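Elogio tardío de la lista de la compra

Marjorie Sowerby fue mi casera durante un invierno en Skostitz y la única persona que he conocido capaz de entrar en un supermercado con hambre y salir solo con lo que había apuntado. Llevaba la lista en el reverso de un sobre, en el orden de los pasillos. Yo me reía de ella. Tenía veintitantos años y creía en la inspiración.

He pasado el último mes guardando los tiques en un tarro, más por pereza que por método, y anoche los sumé. Son 117 euros en cosas que no se pueden llamar comida sin ofender a alguien: patatas, palitos, cortezas, unas bolitas de queso que compré dos veces, la segunda para confirmar que no me gustaban. En lentejas gasté bastante menos. Las lentejas no las ponen junto a la caja. 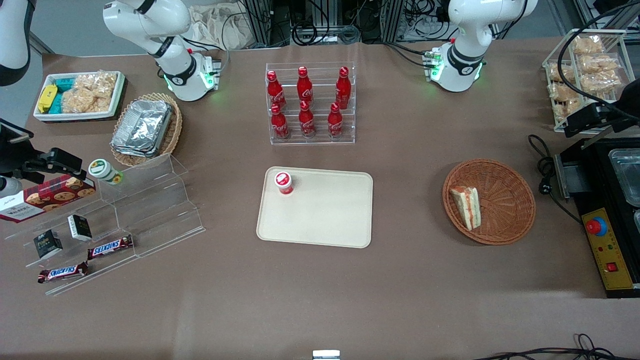 Mi debilidad es la bolsa transparente. Una bolsa opaca con un dibujo me deja cierto margen para dudar, pero si veo el contenido dorado y crujiente ya estoy perdido. Ysaline Lacroix, con la que comparto despacho y a veces merienda, sostiene que lo mío es un problema de horarios y que nadie debería comprar pasadas las siete. Ella lo dice con la boca llena, a las siete y diez.

Así que el lunes de mi vida nueva, que cayó a mitad de semana, escribí una lista. Arroz, huevos, cebollas, papel de cocina. Cuatro cosas. Me la dejé en la mesa de la entrada, debajo de las llaves, y todavía no entiendo cómo cogí las llaves sin verla.

Volví con huevos, eso sí. También con un paquete de galletas saladas que estaba de oferta si te llevabas tres, de modo que me llevé tres. Las cebollas las puso la vecina.

He comprado un cuaderno pequeño para el bolsillo del abrigo. Costó más que el arroz, que sigue sin estar en casa.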